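Open Day at the Padwood Clinic: What I Saw and What I Was Sold

I went to the open day at Padwood because three people in my anxiety group had asked me about it and I was tired of saying I didn't know. Padwood runs a four-week day program for panic disorder and health anxiety. The leaflet calls it "a new path out of fear." I have been down a few new paths out of fear, and I brought a notebook.

Doors opened at ten and the first talk started at twenty past. Uliana Chornovol, the program director, spoke for half an hour without notes and I'll give her credit for that. She explained exposure work clearly: you bring on the racing heart or the dizziness on purpose, in small doses, until it stops scaring you. None of it was new. Any decent therapist who treats panic could have told you the same, and mine did, in May, for the price of a copay.

What Padwood adds is something they call the Gastedine Method. I asked what was in it. As far as I could follow, it is exposure, a breathing routine, a workbook and a group session at the end of each day. The breathing part bothered me. Some therapists think breathing exercises can get in the way of exposure, since people end up using them to escape the feeling they came to face. I put this to Dr. Chornovol and she said it depended on how they were taught. Fair enough, but then I'd want to see how they teach it, and that session was closed to visitors.

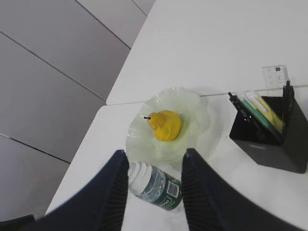 After the break came the results. Stepan Antoniuk put up a slide saying that most clients "reported meaningful improvement." The group was 31 people, all from last year's program. I asked how many had started and not finished. He said he would have to check. I asked if anyone had followed up after six months, and he said that was planned. There was no comparison group, so we have no idea how many of those people would have felt better anyway — panic comes and goes, and people sign up when it's at its worst.

A woman behind me asked if they took people who were already on medication. Yes, with a letter from the prescriber. She also asked about insurance and got a much longer answer, which came down to "call us."

The tour was short. Two group rooms, a small kitchen, and a staircase they use for getting the heart rate up. I liked the staircase. Orysia Pasichnyk, one of the therapists, walked us around and was the only person all morning who said the program doesn't suit everyone. She told me she sends people elsewhere if their main problem is trauma or drinking. I'd have happily listened to her for another hour.

Then back to the lobby, where there was a sign-up table and a discount if you put down a deposit before you left. I don't like this anywhere and I like it less when the customers are frightened people.

So, for those who asked: the core treatment is sound, and you can get it for less. If you're still tempted, ask for the dropout numbers in writing, ask who will be running your group, and don't pay on the day. Mr. Antoniuk has my email address. If he sends the figures I'll add them at the bottom of this page.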